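From: Hollis Halvorsen
To: Broltgate robotics list
Date: 2018-04-24
Subject: Re: two-arm cell stopping mid-lift on towels

Hi all, a long reply to the towel and basket thread, with what we found on our cell. 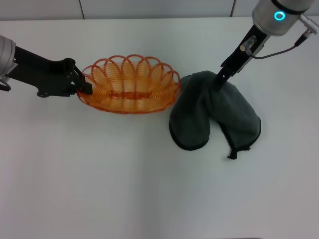

Why does a two-arm cell go into a protective stop when both grippers are only holding soft things?
The cloth gets hooked on something rigid. Once a towel loop is caught in a wire basket, the two arms are joined through the fabric, and when one lifts while the other holds still, the force climbs until a joint goes past its limit and the controller stops everything.

Quoting the original message so the newer people can follow:

> We have the left arm hold the basket by the rim and the right arm pick up
> the towel and put it in. Most of the time it's lovely. Then every so often
> the right arm gets a little way up and the whole cell faults out with a
> force limit on the right wrist. We reset, run the same program again and
> it goes through. We've swapped the wrist cable and re-zeroed the force
> sensor twice. The towel only weighs as much as a towel! Is the sensor
> on its way out, or is the limit just set too low? Tempted to double it
> and get on with the job.
> Greenberg workshop

Please don't double it! I'll come back to that at the end. First the good part, because this was a really satisfying fault to chase and I've been boring everyone at lunch with it.

We had the same thing in March. Same fault, same wrist, same "reset it and it behaves". We blamed the sensor too, and then the cable, and then (for one embarrassing afternoon) the floor. What got us moving was logging the force on both wrists instead of only the one that faulted. I'd never thought to look at the left arm, since it was just sitting there holding a basket and had never once complained.

So we did 100 lifts with both logs running. 91 went through clean, and in those the left wrist trace is flat as a pancake through the whole lift. The other nine all stopped, and in every one of them the left wrist starts to climb at the same moment as the right. The two traces are practically mirror images. I printed one and stuck it on the cupboard door. A bad sensor on the right arm can't make the left arm feel a pull, so that was the end of the sensor theory and I put the spare back in its box.

After that it was only a matter of finding the hook. Our baskets are coiled wire with a scalloped top edge, and our towels have a hanging tag or loop near the hem. If the towel lies up against the end of the basket when the right gripper pinches it, the loop or a fold of pile can work its way in behind the wire. Left gripper has the rim, right gripper has the towel, and up we go. It also explains why the reset "fixes" it: you open the grippers, somebody tidies the table, and the towel lands a bit differently next time.

What we changed, in the order we did it:

1. Moved the towel's start position 10 cm further from the basket. Cheapest fix by miles, and it got rid of most of the stops on its own.

2. Put a short pause in after the first bit of the lift. The program compares both wrists there, and if the left has gone up along with the right it lowers the towel, lets go and picks again from a new spot. That took an afternoon to write and most of the next morning to get the sign right on the left arm. (Check yours. Our two arms are mounted facing each other and I had one axis backwards, so the check was cheerfully approving every snag.)

3. Slowed the first part of the lift only. The rest runs at the old speed. We lost a little on the cycle, but we get it all back by not walking over to press reset.

We've since done another 39 lifts with all three in place and haven't had a single protective stop. It's a small run, I know. The re-pick kicked in a couple of times and did its thing without any fuss, and I may have cheered.

Now the limit. I understand the temptation, I had my hand on that setting as well. But the stop was doing exactly what we'd want it to do. There was a real load on that wrist and the controller caught it. Raise the number and the same snag either bends the basket or rips it out of the left gripper, and then you've got wire flying about at face height with someone possibly leaning in to see what the noise was. That limit is also part of what your risk assessment leans on if people can reach the table while it's running, so changing it means redoing the paperwork with whoever signed it off. Ours is back on the factory value and it's staying there.

One more on the safety side. When ours stopped mid-lift, the habit was to reach in and unhook the towel by hand before resetting. Both arms are still under tension at that point and the basket can jump when it comes free. We now jog the right arm down until the cloth goes slack, and only then go near it. It's written on a card by the pendant.

Greenberg folks, could you log both wrists and post a trace from a good lift and a bad one? I'd love to see whether yours mirror like ours. And did Rasora ever try a solid-sided basket on the Hollar job? I remember some talk of it but can't find the message. A smooth rim would leave the loop nothing to grab, though I do wonder how the left gripper would go at holding it.

Happy to send the pause-and-compare routine to whoever wants it. The comments are a bit of a mess but it runs.

Cheers,
Hollis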